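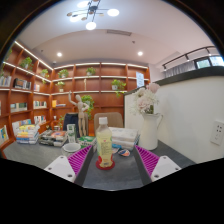 My desk is where the house keeps its loose ends, and I've stopped pretending I can work at it without a system. I moved into the room with the curved bookshelf in September, promised myself a clean gray surface, and within a week I had paperbacks piled on the left and flowers in a pitcher on the right (white and pale pink, and worth every inch they take up!). The drink gets the round red coaster. I'm strict about that one. I ruined a table in my last apartment, a lovely old thing from Mahawong, and I still think about the rings.

So I asked Yupin Thongsuk, my neighbor and the tidiest person I know, to come over on a Saturday and be mean to me. She gave me 10 minutes to explain every item on the desk. I got through the books all right. Then she pointed at the wooden mannequin and I said I was learning to draw, and she looked at me for a good long while — I haven't drawn since the spring.

Her main rule is that a desk needs zones. Reading goes on one side, paper goods on the other, and the middle belongs to whatever you're doing right now, drink included. If something wanders into the middle and stays there past dinner, it moves to the shelves or leaves the room. I bought two trays at Plunell for the small stuff and filled them before I'd peeled the stickers off.

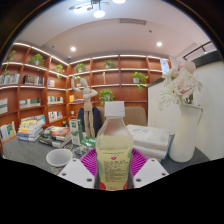

The middle zone in use, with the reading pile off to the left and the flower side to the right.

The hardest part was the books. Yupin wanted them all on the shelves, and there's plenty of shelf, but I read 8 at once and if I can't see them I forget them. We settled on two stacks and no third one, ever. I also held on to the chair as a coat rack, which she let slide because by then it was 2 in the afternoon and we both wanted lunch.
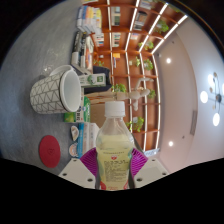

Usa Thepsuriya wrote in after my last column to say that zones never lasted in her house, and that she clears her desk down to the bare top every night, even the pens. I tried it for one evening and couldn't find my glasses the next morning.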